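Sindier, finally, on a Tuesday night

Ok quick one before work, coffee going cold, written mostly on my phone so forgive the spelling.

I've had the Sindier reissue for a week now and played it every night. Some nights twice. If you missed them the first time, and most people did, they were a four-piece who put out one proper album in 2000 on a label called Zetis and then sort of dissolved. No big breakup. No solo careers to speak of. One record, 2 singles, a handful of shows, gone.

I bought it on CD back then from the used bin at Burkero, which was the record store by the bus station, the one with the carpet on the walls. I didn't know a thing about them. The cover was a parking garage. I liked parking garages I guess. Took it home, put it on while I was doing dishes, and by the second song I had turned the water off.

That second song is still the one. "Urbonaitė." I had no idea how to say it then and I'm not confident now. It starts with just bass and somebody tapping what sounds like a phone book, and then the guitar comes in a beat later than you expect, every single time, even when you know it's coming. The words are hardly anything. A street, a window, a name on a mailbox. Then the chorus, which is only the name, sung like they're calling up a stairwell.

I wore that disc out. Skipped from track 4 onwards by the end so for years I really only knew half the album. My own fault, it lived on the floor of the car.

So the reissue. Double vinyl, six extra tracks on the last side. Gatefold, same garage on the front but the printing is much darker, you lose the yellow line that ran along the bottom. Little thing but I miss it. Liner notes are short and kind of cagey. Whoever wrote them does not want to say what happened to the band and spends a lot of time on the tape machine instead. Fine. I read every word.

How does it sound? Better, mostly. The old CD was thin and everything up top was fizzy. Now there's a floor under it. You can hear the organ on "Low Season", which I swear I never knew was there, sitting way back behind the second guitar. The drums sound like drums in a room. On the quiet ones you get chair noises and at one point somebody breathing in before a line, and I would not want that cleaned up for anything.

Two gripes. The vocals on the first side are pushed up louder than they were, and these were never songs where you were supposed to catch all the words. And they changed the gap between the last two songs. On the CD one ran right into the other. Now there's a pause, long enough to get up and do something, and it kills it. I keep waiting for the crash of the snare and I get silence. Maybe that's just me having the old version burned in.

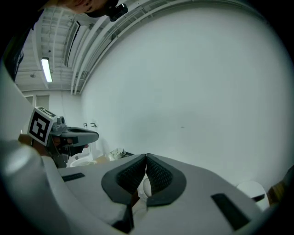
Two dark pads, one narrow gap.

The extra tracks. I was ready to be let down because bonus tracks are usually demos of songs you already like, done worse. Two of the six are exactly that. But there's a slow version of "Urbonaitė" with no drums that I can't stop playing, it's almost twice as long and the chorus only shows up one time. And "Ferry Money", which I'd seen mentioned on an old fan page years ago and had decided did not exist. It exists! It's great. It's got a dumb handclap part and a trumpet that is not in tune and I was grinning at the stove like an idiot.

The other two are live, from a club I never heard of, recorded from what sounds like inside a coat. You can hear maybe a dozen people clap. Somebody drops a glass right before the last verse and the singer laughs and comes in late and the rest of them just go around again untill she's ready. I've thought about that bit a lot this week. A band that good with each other, playing to a dozen people and a glass.

People keep filing them under slowcore, and ok, if you need a bin to put it in. But half the record is fast. "Gravel" is over before you've sat down. To me it's closer to those late country-ish bands who had obviously grown up on punk singles and were a little embarassed about it. The harmonies are pure front porch. The guitars are not.

Where I'd start if you're new: side two, all the way through, then go back to the beginning. Side one is good but it's the polite side. Don't start with the live stuff. Don't shuffle it either, the order really matters, even with that stupid gap.

Pressing notes for people who care – mine is flat, quiet, one tiny tick in "Low Season" that went away after a clean. Disc two came with a scuffed sleeve and a bit of paper dust. Center hole was tight on both, I had to lean on it. The download code worked first try and the files are the same mix as the vinyl, pause and all.

I did dig out the old CD last night to compare. Still in the cracked case, Burkero sticker still on it, price in ballpoint. Plays the first three songs perfect. Then track 4 and it goes, that same stutter, same spot, and I sat there and listened to it skip for a while.

Anyway. Zetis says on the sleeve there's a second record of leftovers coming, no date. I'll buy it. Running for the bus, will fix the typos tonight if I remember. If anybody out there has the first single on 7 inch and wants to trade, the email is in the sidebar. I have doubles of a lot of stuff and I'm not precious about it.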